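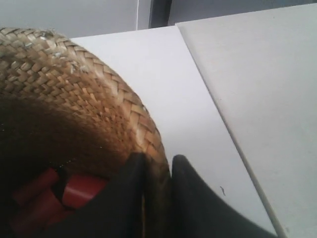

Storing plant fiber: humidity, light and handling
Speaker notes, Quentin Poulain. Wednesday session, second slot.

Slide 1. Say who I am and skip the history of the Mutholm store. The talk covers straw, coir, rush and grass. Bark and wood are Clem Brunton's subject, after the break.

Slide 2. Dry plant fiber is mostly cellulose, with hemicellulose and lignin in amounts that depend on the plant. Cellulose takes up water from the air and gives it back. The fiber swells across its width much more than along its length. In a woven object the strands press on each other at every crossing, so a change in humidity becomes a change in stress at the crossings. Pause here. Most of the questions last time came from this slide.

Slide 3. Too dry: strands get brittle and snap when flexed, usually at a fold or a rim. Too damp: mold, and insects that prefer softened material. Keep the target band wide and the changes slow. A steady reading slightly off target does less harm than a perfect daily average with large swings inside it. Show the Pomare chart, first the averages, then the hourly trace.
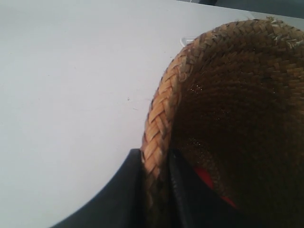
Slide 4. Loggers. We run Fullance units, one per bay, placed at shelf height and away from the door. Do not put them on an outside wall. The Mutholm set logged 800 hours before anyone moved a shelf, and 74 of those hours were outside the band. Nearly all were in March, in the early morning, with the heating off. Point to the cluster at left.

Slide 5. Light. Damage adds up over time and does not reverse. Lignin yellows and weakens. Straw fades or darkens depending on how it was treated. Turn the lights off when the room is empty. Boxes help with this and also slow humidity changes.

Slide 6. Supports and mixed materials. Metal against fiber needs its own check, for corrosion and for abrasion at contact points. Record the metal part separately on the condition sheet.
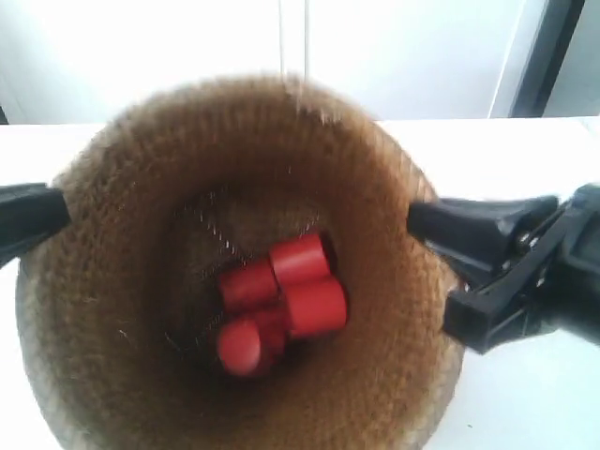

Round basket in coarse brown fiber with fine wire mesh inside.

Slide 7. Handling. Clear the surface first. Lift from the base with both hands, never by the rim or handle. Loose strands are left in place and noted. Anything that has come off goes in a labeled bag with the object number.
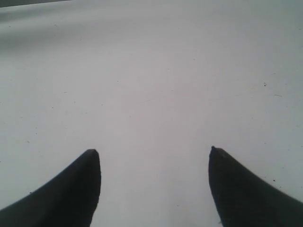 Slide 8. Cost. Give the Pleltmont comparison only if there is time. Passive boxes against a room dehumidifier, same floor area, one heating season. The boxes held the band; the dehumidifier overshot twice. Mention that their building is brick and ours is not.

Questions. Likely ones: silica gel (yes, conditioned first), freezing for insects (see handout), paper tags (cotton ties, no pins). Handouts are by the door.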